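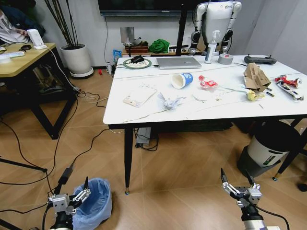

Clearing a shared work table goes faster when the bin comes to the table. Set a lined bin on the floor within arm's reach and work from the front edge back. Crumpled wrappers, a used tissue and a paper cup on its side can all go in one pass, while the laptop stays closed at the back - along with the sanitiser and tape.

Cardboard

Flatten it first. An open box fills a small liner before anything else gets in.

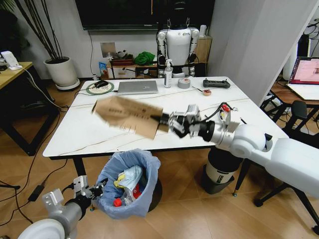

Flattened cardboard takes less bin volume.

Order of work

1. Lift cables clear of the rubbish.

2. Remove bulky items, then small wrappers. 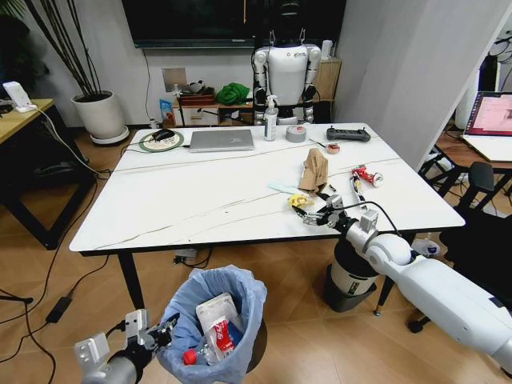
3. Wipe the surface last, one direction only.

Bottles and cans

Empty all drink containers at the sink before binning. Liquid pools in the base of the liner and weakens the seam. Hold a bottle level over the rim, one grip near the cap and one toward the base, and lower it in on its side.

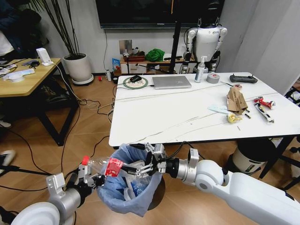

Liners should be sized to the bin, with enough overhang to fold over the rim. A light blue liner is thin enough to show crumpled waste at the bottom, so fill level is easy to judge. Tie off at three-quarters full.

Kojo Mahama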